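Tastus Planner: task sequencing and motion planning for two-arm robots
March 2021 | By the Tulier software team
Filed under: Software > Planning & Control

Tastus is our planner for people who have two arms on one robot and want both of them doing something useful. You describe the goal (these bowls, one stack, there) and it works out which arm takes which object, in what order, and how to keep the elbows out of each other's way. We've been having a great time with it on tabletop jobs!

Small, ordinary objects are where it earns its keep. A bowl has a thin rim, a shiny inside that confuses depth sensors, and a dozen reasonable places to grab it. Tastus scores rim grasps along the whole edge and keeps up to 30 alive per object, so if the first choice would put the wrist too close to a neighbor it already has another in hand.

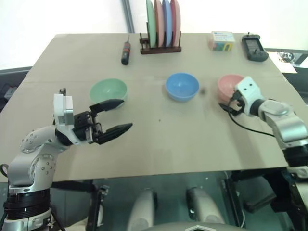
Catalog no. 2591

Three bowls in a row with a rack of plates behind them makes a nice layout to plan for. The rack goes in as a keep-out volume, the bowls go in as movable, and the smaller stuff on the table can be either one. Change your mind halfway and you can flip an object from one list to the other without restarting.

What we like best is the nesting step. Stacking is easy to say and fiddly to plan: the carried bowl has to arrive over the pair below, come level, and go down without the fingers catching the rim underneath. Tastus treats the tilt as part of the path, so the wrist can turn while the arm is still traveling (older releases did this as two separate moves, and boy, did it look stiff).

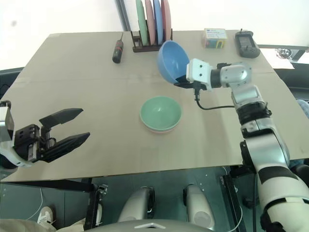 Blue bowl in the right gripper, green already nested in pink.

Perception comes in through the Jodik bridge, which passes object poses to the planner and flags any it isn't sure of. If you run your own detector, the message format is one short page in the manual. Release 11 also adds the Uchida viewer, where you can scrub through a plan before sending it and drag any waypoint that bothers you. It's a lot of fun to play with, even with no robot connected.

Default replan timeout: 400 ms, adjustable per task. Single-arm setups work too, just leave the second arm out of the config file.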